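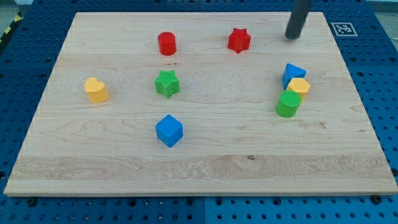
Radosley, 07/04/2023

ROBOTICS CLUB WORK CELL: SAFETY AND READINESS CHECKLIST

Project: Plarkard (block sorting, student team)
Area: Room 115, blue table
Checked by: Peiyu Li
Form used: club form 2, long version

Marks: OK = fine as found. FIX = needs work, see comment. N/A = does not apply today. Items marked FIX in sections 1 to 3 must be closed before the arm runs above slow speed.

1. Floor and access

1.1 Hazard tape down on the floor around the table
OK. I walked all four sides. One corner by the door is starting to lift. Press it down when you pass, and tell me if it won't stay.

1.2 Walkway clear of bags, chairs and cords
FIX. Two backpacks inside the tape when I came in. Moved to the hooks. Closed at the time of the check, but this is the same comment as last time.

1.3 Door opens fully and is not blocked
OK.

1.4 Visitors' line in place
OK. Parents and younger students stay behind the second line when the arm has power, including when it is only holding still.

2. Stops and power

2.1 Main emergency stop tested, arm at slow speed
OK. Pressed during a move to the home position. Arm stopped, program would not restart until the button was released and reset on the pendant.

2.2 Second stop button, student side
OK. The cable is long enough now. Please hang it on its hook after use and don't leave it on the table.

2.3 Power supply cover and cords
OK. No cuts in the cords. The gray extension cord is gone, as asked. Do not bring it back.

2.4 Startup card posted and readable
FIX. Card is posted but step 4 still describes the old supply. New card to be printed. Team to read the correction below the card until then.

3. Arm and gripper

3.1 Mounting bolts at arm base, paint marks lined up
OK.

3.2 Speed limit set for student sessions
OK. Set at the club limit. The pendant asks for a password above that and the password has been changed.

3.3 Gripper fingers tight, no play
OK after tightening. One finger had a small amount of play when I pushed it sideways. Screw was a quarter turn loose. Check again after the first hour.

3.4 Finger tips not worn
OK. They are black and rounded at the end, so wear is hard to see. Use a fingernail and feel for a flat spot.

3.5 Lowest allowed height set above the board
OK. Tested with the arm over the far edge first, then the middle, then both near corners. If anybody swaps the board for a thicker one, this number has to be set again before the first move.

3.6 Cables along the arm strapped and free to bend
FIX. One strap missing near the wrist. Temporary strap fitted. Proper one is in the Geria parts box.

4. Table and board

4.1 Table panels level at the seam
OK. Straightedge laid across, no step that I could feel.

4.2 Bolts in the table holes near the board seated
OK. The two in front of the board are down all the way. Don't take them out to use somewhere else.

4.3 Board flat and free of splinters
OK. Edges are clean. The small dark knot in the near half is part of the wood. Rahimi's team reported it as damage in their notes, and I have crossed that out.

4.4 Board in position
OK. Checked with the paper template. If the board gets bumped, stop and put the template back on. Don't line it up by eye.

4.5 Marker flat, clean and not covered
OK. The square black and white marker goes beyond the far right corner of the board, on the table itself. Keep sleeves, cups and notebooks off it. Wipe with a dry cloth only, as the wet wipes left streaks on the last one.

5. Blocks

5.1 Full set present
OK. Eight blocks: two each of red, green, yellow and blue. Red cylinder, red star, green star, green cylinder, yellow heart, yellow hexagon, blue cube, blue triangle.

5.2 No cracks or sharp edges
OK. All eight handled.

5.3 Starting layout is legal
OK, with a comment. The blue triangle, yellow hexagon and green cylinder are bunched up on the right side of the board. The rules allow a cluster of up to three, so it stands, but the team should expect the gripper to have very little room between them. Run the first approach to that group at the slowest setting with a hand on the stop. The red cylinder, the cube, the heart and the two stars have open wood around them and are fine for normal tests.

5.4 No loose blocks on the table outside the board
OK.

6. People

6.1 Safety glasses for everyone inside the tape
FIX. One pair short. Borrow from the shop and sign for it.

6.2 Hair tied back, no lanyards, no loose sleeves
OK. Reminded two students about lanyards.

6.3 One operator named, one person on the stop
OK. Names are on the whiteboard. These two do not trade jobs in the middle of a run. Finish or stop, then trade.

6.4 Everyone knows not to reach for a dropped block
OK. I asked each student to tell me what they would do. One said "pick it up quickly," so we went over it again. Stop button, wait for the light, then reach.

7. Log and records

7.1 Run counter written in the log
OK. Counter read 3,112 at the start of the check.

7.2 Last session's faults signed off
FIX. Two entries have no signature. One is a stop during a grip on the heart block, with the comment "slipped." That is not enough. Write which way the heart was facing, how wide the gripper was open, and who was operating.

7.3 Test scores kept with settings
OK. Team's best so far is 95 out of 115 points. The settings sheet is stapled behind the score sheet, which makes it much easier to check.

Result: PASSED FOR SLOW SPEED ONLY

Still open: 2.4 startup card, 3.6 wrist strap, 6.1 glasses, 7.2 signatures.

The strap has to be done before normal speed. The glasses can be settled by having one less person inside the tape. The card and the signatures are paperwork, but I want them finished before the next session and will not check the cell again without them.

Next full check: August, or sooner if the arm, the gripper or the table is moved.

Signed: Peiyu Li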